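Loselthorpe Automation Laboratory
Hand and Controller Evaluation Group
Minutes of the November meeting

Chair: Nandini Marar
Also represented: Controls, Mechanical Design, Purchasing, Safety
The meeting was called to order at 2:00 p.m.

1. Minutes of the previous meeting
Approved with one correction. Under item 4, "wrist torque" should read "finger torque."

2. Comparison of hands
The Chair reported that the Lidholm hand and the Annamalai hand have each completed 200 grasp attempts on the bench. The Lidholm hand dropped the object 11 times and the Annamalai hand 3 times. Mechanical Design asked that these figures not be circulated outside the group until the Lidholm hand has been run again with the new finger pads. Agreed.

Controls noted that the bench results do not cover the approach to the object. On the bench the hand starts directly over the target, and a hand mounted on the humanoid must come in from the side or from above with the arm already extended. The group agreed that the second stage should be carried out on the full robot at the desk, using filled drink bottles placed upright near the far end.
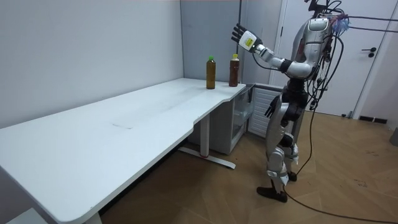

Spacing between bottles was discussed at length. Controls prefers a fixed gap for all runs. Mechanical Design would like the gap narrowed in steps, as the spread of the fingers is the main point of difference between the two hands. It was decided to begin with a fixed gap and to review after the first set of runs. Bottles of different heights will be kept in the test set.

3. Controllers
The Bralliteck controller was received and installed. Its update rate has been set to 1000 Hz to match the existing unit. Controls reported a short delay when the hand is told to close while the elbow is still moving - the cause has not been found. The supplier has asked for log files.
Action: Controls to send logs and report back.

4. Cables
Safety asked that the route of any cable across the floor be agreed before each session and written on the run sheet. Purchasing will obtain prices for a longer overhead cable set.
Action: Safety to revise the run sheet. Purchasing to report prices.

5. Other business
The request to add a third hand to the comparison was deferred. The Chair asked that spare finger pads be ordered for both hands before the second stage begins.
Action: Purchasing.

The meeting was adjourned at 3:10 p.m.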